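The toy room at the Fudar family center in Clurkgate is open again, and it looks wonderful! After a winter of sorting, scrubbing and mending, the shelves are full and the little chairs are back out on the tiles, ready for small visitors and whoever they drag along with them.

Families around Clurkgate gave 464 toys this time, up from 392 at the last drive, and the plush pile alone took two evenings to get through. Every soft toy gets a check of its seams and a good brushing before it goes out on loan.
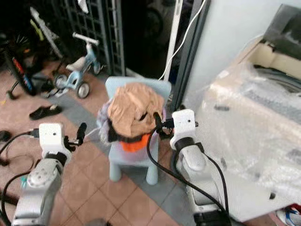 Community News
Apr 28, 2023

One early favorite is the big shaggy fellow with the orange bib, who has a powder-blue chair all to himself. Is he a dog? Is he a lion? Orhun Kurtuluş, who runs the toy room, says lion. Tharindu Sheikh at the front desk says dog, and the children are split (one girl held out for bear).

The light blue tricycle is a hit too, and there's plenty of floor for it. Riders take turns, mostly.

Borrowing is free for families with a center card, and toys can stay out for three weeks. Puzzles and board games join the shelves in September.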